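4. Setting Up Your Vultum Bread Proofer

You're going to love this part. Setting up the Vultum takes less than an evening, and once the first loaf comes up round and springy you'll want to bake every weekend!

Before you start

Pick a flat, steady spot away from direct sun and at least a hand's width from any wall. The proofer vents from the back, and it holds its temperature much better when air can move behind it.

Caution: Do not put the proofer on top of a stove, even if the stove is switched off.

4.1 Putting it together

1. Unfold the base and press down on both hinges until they click.
2. Slide the water tray into the center slot with the lip facing you.
3. Lay the rack over the tray. The rack has a short side and a long side — the short side goes to the left.
4. Lower the lid. It should drop into place without any pushing. If it rocks, lift it off and check the rack again.
5. Plug in the cord, base end first.

4.2 First warm-up

Run the proofer empty once before any dough goes near it. You may notice a faint smell, and it clears quickly.

1. Pour 100 ml of water into the tray.
2. Set the dial to 22 °C and press Start. The light blinks while it warms and stays on when it's ready.
3. Leave the lid closed for one full hour.
4. Switch off, let everything cool, and wipe the inside with a soft cloth.

Note: If you bought the Famport model, the dial is marked in steps instead of degrees. Step 2 is the one you want for the warm-up.

4.3 Your first dough

Now the fun begins! We suggest a plain white loaf, the Belkadi loaf on the recipe card, so you can learn how your proofer behaves before you move on to rye or anything sweet. The full batch makes some 1000 g of dough, enough for one big loaf or two small ones.

1. Oil the bowl lightly and drop the dough in.
2. Mark the height of the dough on the outside of the bowl with tape.
3. Set the bowl on the rack and close the lid.
4. Check after an hour, then every 20 minutes or so.

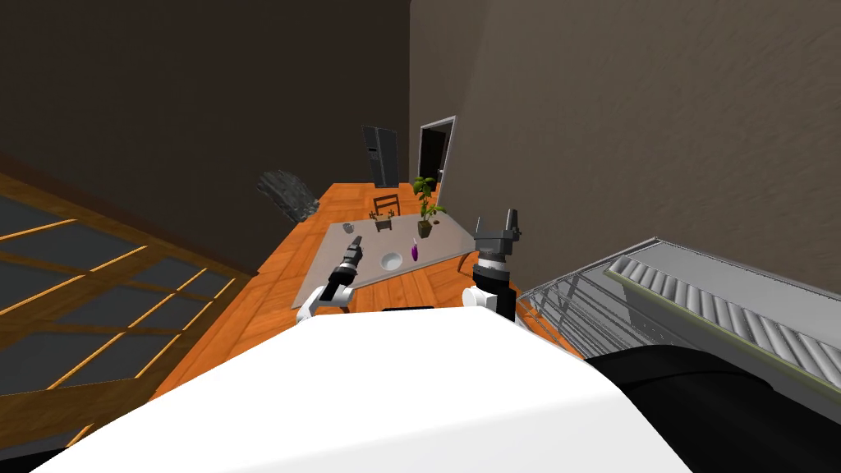

Try not to lift the lid for a peek in between (we know, it's hard). Each peek lets out warm, damp air and slows the rise. When the dough is close to double the tape mark, poke it gently with a floured finger. If the dent fills back slowly, it's ready to shape. If it springs right back, give it more time.

Note: Whole wheat dough rises less than white. Go by the poke and forget the tape.

4.4 After each use

Empty the tray, dry it, and leave the lid propped open overnight. For hard water marks, see the Vornidden descaling chart on page 136.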